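首页 > 折腾记录 > 夹爪与机械臂 > 床上的三周

本站使用 Cookie 记录您的阅读偏好。继续浏览即表示同意。[知道了]

先说结论：我还是不信“在家做一套能收拾水果的双爪，一个周末就够”这种话。说这话的帖子我收藏了不少，底下一片叫好，真去翻评论，贴出自己结果的没几个。

我从九月开始弄这件事。起因是 Marichka Kushnir 在群里甩了一个链接，说 Plarnia 的开源训练脚本现在“普通人也能跑”。我回了一句“普通人家里有几张显卡”，她说你试试再酸。那就试试。

思路不复杂：人拿着两只手持夹爪，把东西夹起来、放下去，一遍遍录，录够了拿去训练，再看策略学到了什么。麻烦全在“录够了”三个字上。脚本的说明里写建议 4,000 条，我看完就把网页关了。第二天又打开。我的存货是 516 条，里面还有不少要删。

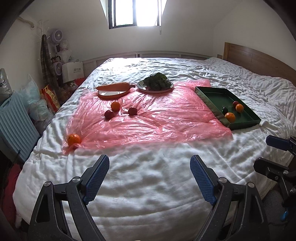
场地的问题我拖了很久。网上的教程都默认你有一张干净的工作台，高度合适，灯光均匀，背景最好还是一块灰布。我家没有这种地方，最后就在卧室里干了，指望斜顶上那扇窗户给点光。床面是软的，夹爪一往下压，整个平面跟着陷，这一点后来在数据里非常明显：同一个橙子，两次下爪的高度能差出一截。被子上铺的那层粉色塑料膜也没让它变平，皱得到处都是，反光一块一块的。有人会说这叫“增加多样性”。我对这个词一直有点过敏，很多时候它的意思就是没收拾。

物件我选得很随便，橙子、胡萝卜、青菜，外加一些红色的小果子，都是菜市场能买到的东西。Hegyi 论坛上有人卖一套“标准抓取物”，硅胶的，十五件，价格够我吃一冬天橘子。我问卖家和真水果比差在哪里，他说一致性好。可我以后要它夹的又不是硅胶。

先练的是圆的。圆的东西看着最简单，指垫一合就行，其实对不准中线它就跑。我一开始图快，合爪太猛，橘子从两片垫子中间蹦出去，滚到床底下，那条就废了。后来改成先慢慢靠上，碰到了再收紧。 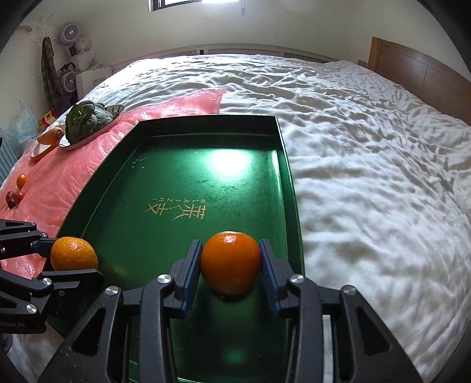 绿托盘上方，两只爪各夹着一个橘子。托盘底亮的那块是窗户的反光。

说到反光，这个托盘我现在有点后悔。底面太亮，窗外天光一变，画面里那块白斑就跟着变。Tuesday 下午三点录的和傍晚录的，放在一起像两个房间。我在 Justik 的讨论区问过，得到的答复是“模型会自己学会忽略”。学没学会，得拿数据说话，可是回帖的人没有贴数据。我自己做了个很土的对照，把反光强的那些条目单独挑出来不用，重新训一遍，放置的误差确实小了。小得不多，样本也少，我不敢拿它当结论，只能说我不太愿意再听“自己会学会”这种话。

然后是双手。两只爪一起动，听上去效率翻倍，录起来是另一回事。人拿着两个家伙，右手认真，左手就开始糊弄。我回看自己的录像，左手停在半空发呆的时间长得吓人。这种发呆也会原封不动地进训练集，策略学出来也爱发呆，倒是很像我。 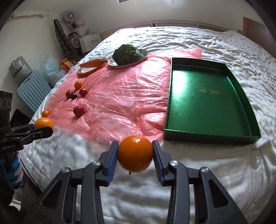

左爪、右爪各一个橙子。胡萝卜和青菜还在最远那头的盘子里。

距离也有讲究。靠近身体的东西我夹得又快又准，床头那一侧的就要探着身子，手腕角度很别扭，夹爪的轨迹也跟着歪。我统计过失败的条目，远处的占了大头。正经实验室大概会让人绕着桌子走，我这边是一张床，能绕到哪儿去。现在的办法是每录一轮就把盘子和水果的位置全部换一遍，让远的变近，近的变远。费时间，但总比让它学会“远的就别夹了”强。

中间还出过一次岔子：Nukamus 的时间同步工具更新之后，左右两路录像错开了，我没发现，白录了一个晚上。更新说明里只有一句“改进了稳定性”。从那以后我每次开录前都先把两只爪对着合一下，当打板用，回头看两边的时间对不对得上。 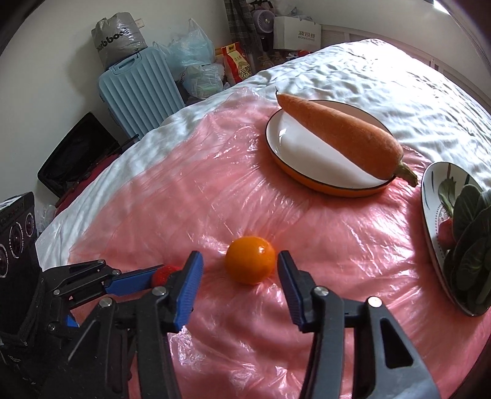 软的东西我一直放到最后才碰。硬一点的果子夹重了无非是留个印，草莓就没有这个余地，劲儿大一点就出水，指垫上的纹路里全是，还得停下来擦。我的夹爪没有力反馈，全凭手感，而手感这东西录不进去，录进去的只有开合的宽度。所以像左边那只爪尖上夹着的草莓，在数据里和一颗差不多大的硬果子没什么两样，只是一个数字。要让策略从画面里看出“这个要轻点”，我目前是不信的。另一只爪张开等在小橘子两边，这种一手拿着、一手去取的动作，我倒是觉得值得多录，至少能逼着左手别闲着。

目前训出来的东西，单个橙子能夹，放进托盘也基本能放；两只手配合就很看运气；青菜完全不行，它会对着叶子合一下，然后空着爪走开，姿态还挺从容。Marichka 看完录像说“已经很好了”。她对什么都说已经很好了。

接下来打算先把托盘换成哑光的，再把床换成桌子。桌子得等书房腾出来，书房里现在堆着上一个项目的零件，那个项目当初也说一个周末就够。

有人要原始数据的话留言，我删完废条再传。别催。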